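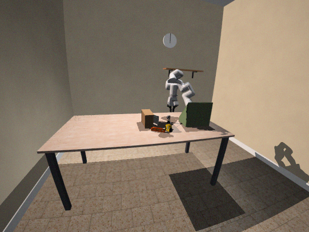
Most people who buy a used dining table look at the top and nothing else. A mark or a dull patch is enough to send them away, while a loose joint goes unnoticed until the table is home and loaded with plates. The top does tell a buyer something, though. A pale, pinkish-beige wooden surface with a faint grain, like the one on the large table shown here, is hard to date by eye, and a thin darker edge along the front rim tells you little until you get down on your knees and look at it from underneath.

Shuzhen Qin spends a good part of her working day on her knees. She runs Uibo, a repair and resale shop in Jangate, and she has bought and sold 2,000 tables in 14 years. She keeps the receipts in a filing cabinet by the back door.

Her method starts with the legs. She puts one hand on a corner and pushes sideways, then does the same at the next corner. A little movement can be fixed with glue and a clamp. Movement that comes with a creak usually means someone has already tried glue, and the old glue has to come out before new glue will hold. That job takes longer than most customers expect to pay for.

"People ask me about scratches," she said. "I can take out a scratch before lunch. A bad joint can hold up the shop for a week."

Jangate used to make its own furniture. The Vullent works, on the river side of town, turned out plain tables for schools and boarding houses, and many are still in use nearby. They have square legs and a number stamped inside one rail. Qin will take any Vullent table in any condition, even if only the legs are worth saving.

Prices have moved. A sound Vullent table that seats eight now sells for $600 at her shop. Buyers drive over from Maltier, where the newer houses have bigger kitchens, and they tend to want the top sanded back to bare wood. She will do it once. A top that has been sanded too often gets thin near the edges, and on veneer the wood beneath may start to show.

She finishes most tops with oil and tells buyers to add a coat each January, when the heating has been running and the air indoors is dry. Hardly any of them remember. The tables come back a few years later with white rings and a gray patch where the fruit bowl sat.

The shop is closed for the last two weeks of the year. A Vullent table with one leg missing is waiting on the bench, and Qin has a length of maple set aside for it.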